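Moving a photo archive to a second hard drive

If your photos live on one ageing disk in the office computer, sooner or later you will want them somewhere else. What follows is the way I moved the Olszewski family archive, which came to 864 GB of scans, raw files and letters saved as PDFs. It works just as well for a smaller collection.

Before you start

Tidy first. Copying a mess gives you two messes, and you will never sort the second one. I spent a few evenings in November deleting blurred duplicates and renaming folders. Use the year first, then the place, then the event, so that everything falls into order by itself. Keep names short and leave out slashes, question marks and colons.

Check how much space you need. Right-click the top folder, choose Properties and wait for the total. The new drive should hold at least twice that. Format it before you copy anything, and give it a name you will recognise. Mine is called Otum.

Fitting the drive

An internal drive is quicker than a USB one and doesn't get knocked off the desk. Shut the computer down fully, switch it off at the wall and take off the side cover. Touch bare metal before you reach inside. 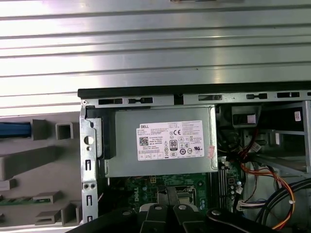

Maja Zawadzka wrote in to say that she skipped all of this and used an external dock for her own archive, and that the copy took most of the night but finished without trouble. She would still fit the drive inside if she were doing it again, as the dock kept going to sleep until she changed the power settings.

If you do use a dock, turn off sleep for the length of the job. On Windows it is under Settings, System, Power. Remember to turn it back on.

Making the copy

Don't drag the whole archive across in one go. If it stops halfway you will have no idea what made it and what didn't. Work through it a year at a time, or use a copying tool that keeps a log.

1. Close your photo software, so that it isn't holding any files open.
2. Copy one year's folder to the new drive.
3. Compare the number of files on both sides. My folder for the Laltier trip had 1137 files, and the first copy came up short by 2. Both had names that were too long.
4. Open a few pictures at full size from the new drive – some from the start of the folder, some from the end.
5. Move on to the next year.

Leave the originals alone until every folder has been checked. I kept mine for another month.

Labelling

Write the name of the drive and the month you started using it on a small sticker, and put it where you can read it without taking anything apart. Don't cover the maker's label, and keep stickers away from any breather hole.

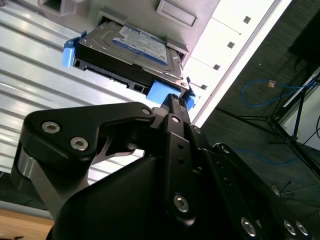

Keep a plain text file at the top level of the drive as well. Mine lists what is in each folder, who scanned it and which albums are still to do. Halina Ostrowski did the oldest prints, so her notes on names and dates are in there too, spelling mistakes and all.

Pointing your software at the new place

Most photo programs remember where each file was and will show a grey box or a question mark if it has gone. Look for a command such as Find Missing Folder and choose the new top folder. The rest should follow, though edited copies saved elsewhere may need finding by hand.

Once that is done, set up a regular backup to a third place outside the house. I take a portable drive to my sister's and swap it for the one in her cupboard.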